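Hydrangeas by the Back Window

Debora Zanetti, November 28, 2021

So I finally got around to putting up the gallery page I've been promising my sister since May! It got long, because I can't talk about flowers for one line and stop. You know how I am.

Most of you know the back window already, the one over the radiator that never quite closes. I keep cut stems and potted things there all year, real ones and fake ones side by side, and I've stopped apologizing to visitors who lean in to sniff the wrong pot. It gets the morning light and very little after lunch, so anything that flowers there does it slowly (fine by me, I like the wait). Over the years I've tried 16 different plants in that spot and the ones that lasted were the ones I fussed over least.

A few odds and ends before the picture, mostly for the people who wrote in after the last page. The white pot came from Pundis and cost me 900 in the sale, down from 1,535, and I still think that was silly money for a pot. The tray under it is from Mikuš and it leaks a little at one corner, so I keep a folded dishcloth there. And no, I never went back to the Devar plant food! I bought 10 sticks of it, used two, and the smell drove me out of the room. If anybody local wants the rest, come and get them.

What I've been looking at lately is leaves. I used to walk right past them to get to the petals, and then one slow Sunday I sat down with my coffee and got my nose right up to one, and I was there until the coffee was cold. All those little veins running off the big ones, and then tinier ones running between those, like a street map of a town I'd like to visit. My sister says I need to get out more. She's probably right, but she also asked for the page, so she gets the leaves too!

If you want to look properly, go early, before you've turned the lamps on, and take your glasses. I'd start at the stem and follow the thick rib outward.

Big green leaves, pale veins all over them, yellow stems opening up in between and a bit of soft white petal hanging over the top.
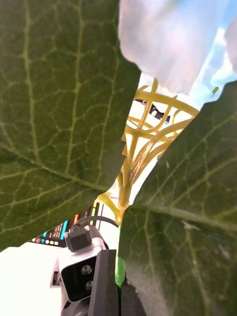

How do you get dust off big leaves without tearing them?

Put one hand flat under the leaf to hold it up and wipe the top with a soft damp cloth, going from the stem out to the tip. Plain water is plenty. For fabric leaves I use a dry paintbrush first and only dampen the cloth a tiny bit.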